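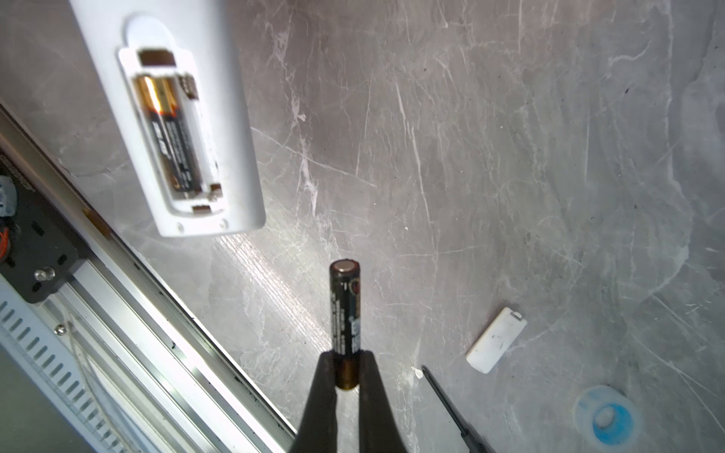 One comment sent in after the last round of this course said that nobody needs a class on changing the batteries in a remote, and that the whole of Unit 2 could be replaced with the words "match the plus signs." Fair enough, as far as it goes. Matching the plus signs does fix a fair share of remotes. The trouble is what people do when it doesn't, and most of these notes deal with that.

Prendmont Evening Courses
Small Repairs at Home, course 1187
Unit 2: The remote that does nothing
Handout to keep

What we are doubtful about

Over several terms we have collected more than 200 tips from people taking the course. They were told them by parents, neighbors, store clerks and the internet. Some are sound. Many are half true, and a half-true tip is hard to shake off: it works now and then, and people remember the time it worked. When you hear one, in class or elsewhere, ask what else was changed at the same moment. Someone who takes both cells out, rubs them on a sleeve, puts them back and gets a picture on the TV has done at least two different things. The sleeve usually gets the credit.

Opening the compartment

Put the remote face down on something firm and well lit. Look for the arrow or the ridged patch on the cover and push with your thumb. Most covers slide or hinge. If yours doesn't move, look for a screw before you push harder. A thin screwdriver is useful for a small screw and a poor choice as a pry bar, although that is how it mostly gets used. Plastic tabs snap easily, and a cover with a snapped tab is usually the start of a remote held shut with tape.

About the tape. It holds the cover on. It can also hide the real fault, which is often a weak spring or a contact that has been pushed flat. If a remote only works while you squeeze the back, more tape is a way of squeezing it all day. Look at the contacts first.

Put the cover where you can see it. More covers are lost on the floor than are ever broken.

Which way around

The raised button on an AA cell is positive. The plain, flatter end is negative, and in most compartments it goes against the spring. In many remotes the two cells lie side by side, pointing in opposite directions, and people who are sure they remember this from some other device tend to be the ones who get it wrong. Read the marks molded into the plastic. They can be hard to see, so tilt the compartment toward a lamp.

Be wary of going by color. There is no rule shared by all makers about which end of the label is dark and which is bright. Some labels have a copper or gold band at one end, and people swear the band "always" means positive. Check for the button and the plus sign.

Put the spring end in first and then press the other end down. Coming at it from the opposite direction can bend the spring sideways, and a bent spring may still touch the cell on the day you do it and stop touching a month later.

Tests you will be told about

The drop test. Stand the cell on its flat end a little above a hard table and let it fall. A fresh alkaline cell tends to land with a thud; a used one tends to bounce. There is something in it, since the filling changes as the cell is used. But a cell reaches its full bounce well before it is finished, so a lively bounce tells you it isn't new and not much more. Plenty of cells are thrown out with half their life left on the strength of this test. Rechargeable cells are built differently and shouldn't be judged by it at all.

The voltmeter. Better, with limits. A new alkaline AA will read a bit over 1.5 volts. A reading taken with nothing connected can look healthy on a cell that sags as soon as it has work to do. Use a battery tester that puts a small load on the cell if you can borrow one.

The phone camera. Point the front end of the remote at your phone, press a button and watch the phone screen for a pale flicker. A flicker means the remote is sending out infrared light. No flicker proves less than people think. Many phones filter infrared out, often on the rear camera more than the front, and some newer remotes use radio for most of their buttons. Try a remote you know is good on the same phone before you draw any conclusion.

The swap. Put in two cells you trust. It is slow and dull, and it settles more arguments than the other three together.
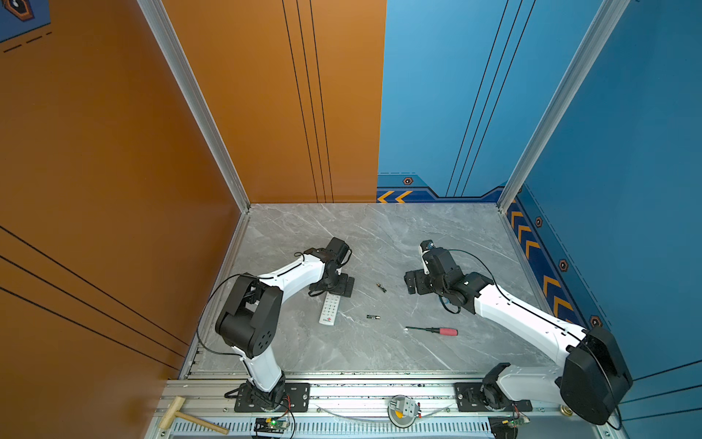 Photo: Prellwood Picture Desk / reproduced for course use

A red-and-black handled screwdriver, a white remote and an AA cell will fit on any corner of a table, and we'd still ask you to clear more space than that. Work goes wrong when parts are piled up. A spent cell that gets mixed in with the fresh ones looks exactly like them.

Cures we would leave alone

Rolling the cells in place with a thumb. It can work, for a dull reason: it scrapes a thin film off the ends and remakes the contact. It puts no charge back. If rolling helps, clean the contacts properly and save yourself doing it every evening.

Warming them up. A warm cell does give slightly more for a short time. Holding one in your hand is harmless and mostly pointless. Never use an oven, a microwave or a radiator. Cells can leak or burst.

Keeping spares in the fridge. The gain with modern alkaline cells is tiny, and damp forming on cold metal is a real drawback. A drawer at room temperature is fine. Keep them away from loose keys and coins.

One old, one new. People do this to save money. The weaker cell runs down first, the other keeps pushing current through it, and that is a good way to get a leak. Change both together, same brand and same type.

Charging ordinary alkaline cells. Don't, whatever the video said.

Cleaning up a leak

White or bluish crust around a spring usually means an alkaline cell has leaked. Wear gloves, keep your face back and remove the cells. You will often be told to use baking soda. That advice belongs to leaks from acid batteries, such as the one in a car. What comes out of an alkaline cell is a base, so a cotton swab barely wet with white vinegar or lemon juice is the better match. Dab, wait, wipe, then go over it with a swab of rubbing alcohol and let it dry with the cover off.

If the metal underneath is dark and pitted, very light scraping may bring back a clean spot. Don't expect much from a contact that has been eaten through. A replacement remote may cost less than your afternoon.

When new cells change nothing

Take them out again. Press and hold any button for several seconds, then refit them. On some remotes this clears a stuck state. On others it does nothing, and we can't tell you in advance which kind you own.

Check that the TV answers to its own buttons. Move whatever has been put in front of the sensor. Look for a button jammed down at the edge by crumbs or dried soda. A remote with one key held in may ignore all the rest and will drain its cells quietly as well — worth checking if yours seems to eat batteries.

Before the next session

Bring one remote that works and one that doesn't, if you have them, with the cells removed and carried in a separate bag. Write down what was tried on the bad one and in what order. "Everything" is the answer we get most and it is no use to us.

We meet in the Prendergast Room, lower entrance, at 7 p.m. The Veswood door is locked after 6. Dead cells can go in the bin by the stairs, with a bit of tape over the ends of any 9-volt ones.

Handout revised in May. Corrections are welcome, and so are further tips, provided you have tried them on more than one remote.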